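I have been reading the Grolwood grasping write-up again, and I still don't buy the headline number. The claim is 90 percent success on objects the policy had never handled, after 2,000 demonstrations. It sounds great until you get to the test set, which has 22 objects in it, most of them boxes and bottles. The Girkatden group ran the same method on their own bench in February and got a much less cheerful picture, mostly on anything shiny or see-through.

Packing tape is my favorite case. The roll is clear, it throws glare back at the wrist camera, and once a flap has come loose and crinkled up, where does the object end? A person pinches the roll and moves on. The policy has to pick an edge from a view that is mostly yellow shine.

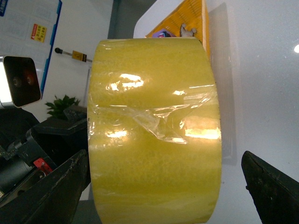
What the 90 percent leaves out

The paper scores a trial as a success if the object leaves the table. Nothing about where it was gripped, or whether a second try was allowed. Girkatden logged 231 trials and counted retries separately – a small change, and the score dropped enough that I went back and reread the original appendix twice. Retries are in there, in a footnote under the Tsang baseline.

I don't think anyone was being dishonest. I do think "unseen objects" is doing a lot of work when the unseen objects look like the seen ones. Hiltix has promised a shared test list with clear plastics and loose packaging on it, and I'd like to see the same policy run on that, with no tuning, before I get excited. Same lights for everyone, too.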